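ok small thread on finally backing up my family photos, because I put it off for years and September seemed as good a month as any

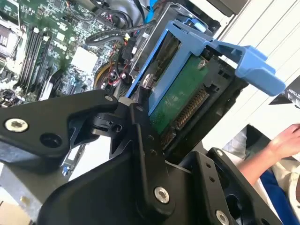 my sister texted me after that first post to ask why I don't just pay for cloud storage like a normal person. Fair! I did, for ages. Then the plan went up again and I was still getting "storage almost full" every time I opened my email

so the job was 292 folders, and I'd say half of them were called New Folder or New Folder (2). The oldest stuff is scans from the year we lived in Erkstead, before anyone in my family could hold a camera level

first pass was just deleting. I had 400 screenshots of recipes I have never cooked (kept the plum cake one)

second pass was dates. My old camera thought it was 2000 for an entire summer, so the whole Torudness trip was filed before my nephew was even born, and he's in every picture lol

now it's year, then place, then done. One copy on a drive at home, one on a drive at my mom's. I tried tagging faces too and gave up at 220, my cousins all look the same under a sun hat

next up is the box of negatives, if anybody has a scanner they like please tell me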